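Baskets! (and the scrap mountain)

I finally tackled the fabric scraps this August, and I'm so pleased I have to tell you. Three years of patchwork leftovers had been living in carrier bags under the stairs, and every time I wanted a bit of blue I had to tip the whole lot out.

So off I went to the market at Biltesthorpe and came home with plastic baskets, the sort with holes all over so you can see what's in there. Love them! The big one is the brightest green I have ever owned.

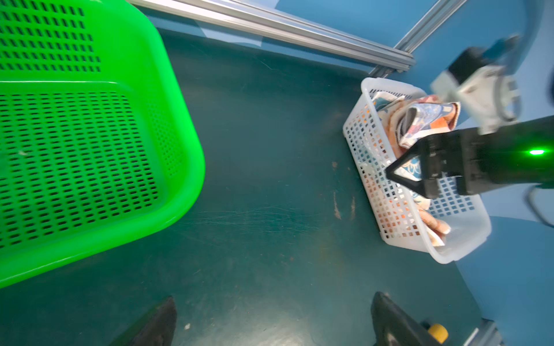

Big green one still empty, florals and peachy bits in the white one.

The plan is small prints in the white basket and anything longer than 20 cm in the green. I've sorted 2 bags so far and already found enough orange for the border of the Drerkdale quilt, which I'd given up on in spring. There must be about 200 pieces left to go through. Kettle on, radio on, back to it after tea!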